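Up before the heat. May is bad for that room, it gets the sun from early on and by ten I don't want to be in it.

I gave the morning to the gray desk. I have been putting it off since we moved the shelves around. Took everything off the top and wiped it down with the grain, twice, with the Stistik spray Anjani Khoo left me. It does the job and smells like oranges. The paperwork went into one box for Siregar and one box to keep. The Siregar box is heavier than I would like. Their last bill was 2,703 and I still have not found the receipt that goes with it. I looked in the drawers under the desk and found 36 envelopes, all the wrong size, and a key I don't know.

The hutch I did compartment by compartment. Dust on all of it. I left the pink flowers where they are on the upper shelf, in the white vase. They are artificial so they need no water, only a wipe. The water bottle is next to them and I should take it to the kitchen. The black and white marker was still around for labeling.

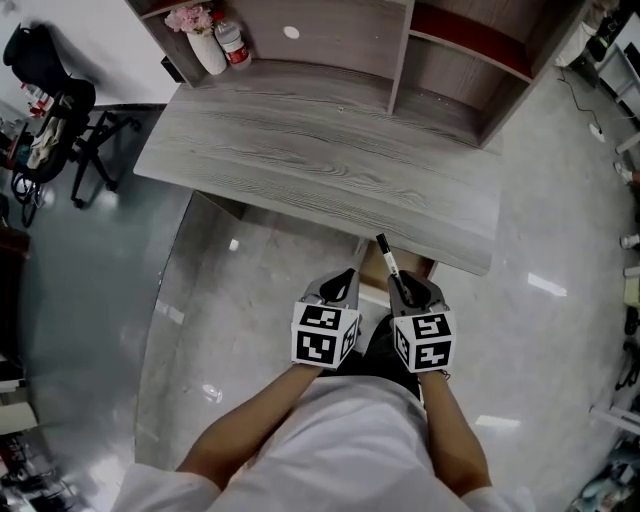 Yusri Pangaribuan thinks the hutch should come off altogether, that a desk with a plain top gets used and a desk with shelves gets filled. He said he took his off 7 years ago and never missed it. I said I would think about it. I don't want to. The flowers would have to go somewhere, and so would the folders.

Ate lunch late, rice and the end of the beans. Magdolna Somogyi called about the Fleltwood catalog and whether I wanted the drawer dividers. They come in packs of two. I told her one pack, and to check the width first. I measured the drawer after we hung up and wrote it on the back of one of the envelopes, so at least one got used.

The beige cloth is still over the office chair. It needs washing. The things against the wall behind the chair I did not touch, that is almost a day's work by itself.

Labels tomorrow. Also call Siregar about the receipt, and find out what the key is for.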